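Fluser: a contact form plugin for WordPress

Version 2, updated August 2023

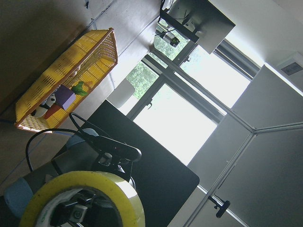
Photo: Liliana Guerra

Fluser puts a contact form on your website. People fill it in, you get an email. We realise this was possible before, and that you probably have a plugin doing it already, along with a newsletter pop-up, a spinning discount wheel and a dashboard notice asking for five stars.

Katia Leone wrote the first version for a client who wanted three boxes and a button. The plugin he had at the time offered 71 settings, one of which was the colour of the shadow under the button. Fluser has nine settings. The shadow is grey.

What you get

Forms with as many fields as you like, though your visitors would prefer four.
Spam filtering that runs on your own site. No pictures of traffic lights.
Messages saved in WordPress as well as emailed, for those weeks when your host's mail server is resting.
File uploads, off until you switch them on.
CSV export.
A shortcode and a block. Use whichever side of that argument you are on.

What you don't get

Payments, quizzes, multi-page forms, or anything with confetti. If you need those, Dinimico does most of them and is a perfectly decent plugin once you have found the menu.

Will it work with my theme?

Probably. Fluser takes its fonts and colours from whatever theme is active and adds very little styling of its own. We test against 70 free themes from the WordPress directory before each release. Derek Entwistle does this and has opinions about sliders. If your form comes out looking peculiar, send us the theme's name and he will add it to his pile.

Prices

Single site: £19 a year
Up to ten sites: £49 a year
Agencies: write to Zoia Symonenko, who will ask how many sites you really have

The free version has everything above except uploads and export. It stores up to 2,000 messages, and after that it deletes the oldest ones, having warned you twice by email.

When a licence runs out the plugin carries on working. You stop getting updates and we stop answering your emails quite so cheerfully.

Moving from Woseo Forms

There is an importer under Tools. It brings over fields, labels and saved messages. It does not bring over conditional logic, which will have to be rebuilt by hand, and we are sorry about the afternoon. A better importer is planned for October.

Requirements

WordPress 6.0 or later
PHP 7.4 or later
An email address you read

Support is by email, weekdays, in English or Italian. Refunds within 30 days, no form to fill in.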